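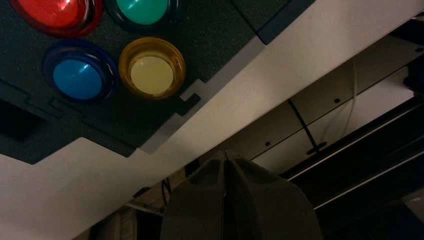

Our project looks at how people at the Barnwood community center pick between choices on a voting box when they're in a hurry. Dušan Kollár and I (Dagmar Polák) wanted to know if color changes the answer even when the question has nothing to do with color. Four round push buttons, two by two, red and green on top, blue and yellow under them. Each one stood for an answer about the snack bar hours. We swapped which answer went with which color halfway through.

Background

Most of what we read says people lean toward green for yes and red for no. Fine for yes/no questions. Ours had four answers, so not as simple. The older Condside survey (paper, 16 questions) had a big problem with people quitting before the end, so we kept it to a single question. Dušan wanted two. I won.

What we did

Sign on the wall, box on a table near the front doors. Ran it in June, open hours only. Every press got logged with a time. Total presses 2714. A lot of those were kids hitting the same button over and over, so we threw out repeats that came too fast. Left us with 2505.

We did not ask for names or ages. Wish we had done ages at least.

Results

Before the swap, "open later on weekdays" was on green and it won. After the swap it was on yellow and it still won, but by less. Red went up a little no matter what was on it, which we didnt expect. Blue stayed low both times.

So the answer mattered more than the color. But color did something -- we can't say how much from this.

Problems

- Position and color are mixed up together. Green was always top right. Should of moved the colors around too.
- Sign fell down 2 times, and we don't know for how long.
- Same people probably voted on different days, no way to check.
- First log file used the wrong time zone. Fixed by hand, might be mistakes in there.

Next time

All the same color, as a control. Shorter sign, bigger letters. Dušan is still cleaning up the charts and they go in the appendix with the raw log.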